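Home | Courses | About us | Fees | Contact

About Plekcombe Evening School

We teach bookkeeping to grown-ups, and we are wary of most of what gets said about learning it. 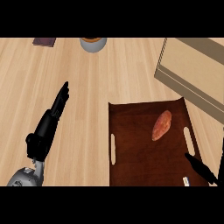

Every October a new app promises to make accounts effortless. We have tried plenty. Pangilinan was fine until a supplier sent a credit note. Bavo looked lovely and lost our opening balances – twice. So our first term is still done on paper, with a pencil.

Benjie Catacutan started the school with 9 students. Last year we had 186. We don't publish a pass rate, as we have yet to see one from any school that we could check. Ask to sit in on a class and judge for yourself.

The basic course costs £93. It won't make you an accountant, whatever the leaflets from other places hint at.

Filed under: Who we are, Adult classes

Comments

Tansy R: Did the basic course last spring. Dry, but I can read my own bank statement now.

mikeh: Is the pencil thing still compulsory?

Plekcombe office: Yes, for the first term.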